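**FOR RELEASE IN AUGUST**

# Zavari Kitchen Goods Brings Back Its Neighborhood Repair Evenings, With Room for More Pots, Pans and People

Zavari Kitchen Goods is happy to share that its repair evenings are coming back this fall, and that this time they will run right through the winter. The evenings start at 6 p.m. in the back half of the Vlček Street store, and as before there is no charge for the help, only for parts if your repair happens to need them.

Anyone who came along last year will remember how it went. We put out 22 chairs, thinking that would be plenty, and by half past six people were sitting on the stairs with stockpots in their laps! Over the season our menders looked at 190 items, and 139 of them went home in working order. The rest were past saving or needed a part we couldn't find, and a few are still on our shelf waiting for their owners (if you left a blue enamel kettle with us, please do stop in).

"I had a lady bring me her grandmother's roasting pan with one handle hanging by a thread," said Hoi-yan Kwok, who started the evenings and will be running them again. "We put in two new rivets and had a long talk about potatoes. She came back the next month with her neighbor and three more pans, and I think by the end of the winter I'd met the whole street."

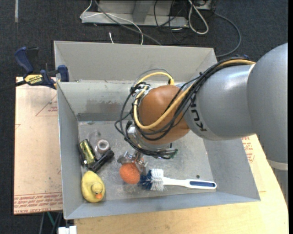

The new season also comes with a longer list of what our menders can take on. Loose handles, wobbly lids, dull knives and stuck pepper mills are all welcome, as they always were, and we have added hand-cranked pasta machines, kitchen scales and cast iron that needs seasoning again. We still can't take microwaves or anything that plugs into the wall and holds water, so please leave the electric kettles at home.

Foltemis, the bakery two doors down, will be sending over rolls and soup — last year's lentil was gone before seven, so come hungry but come early. Zovach Hardware is giving us a box of 1000 assorted screws, rivets and washers to start the season, which ought to keep Hoi-yan busy until spring.

"People apologize when they put an old pan on the table, and I wish they wouldn't," Kwok said. "If you've cooked in something for thirty years, I want to hear about it. Bring it in greasy, I don't mind a bit."

Children are welcome with a grown-up, and there will be a low table where they can take apart a few old egg timers and see what's inside. Anyone who would like to learn mending is invited to sit beside one of our regulars for an evening or two before trying a repair of their own. No experience is needed, though reading glasses are a help with the smaller screws.

You don't have to book, but if you have more than three items, please mention it at the store counter beforehand so we can set aside enough time. A list of the season's evenings is taped up by the register and tucked into every shopping bag.

**Press contact:** Hoi-yan Kwok, Zavari Kitchen Goods, Vlček Street. Reporters and photographers are welcome at any of the evenings and will be given soup.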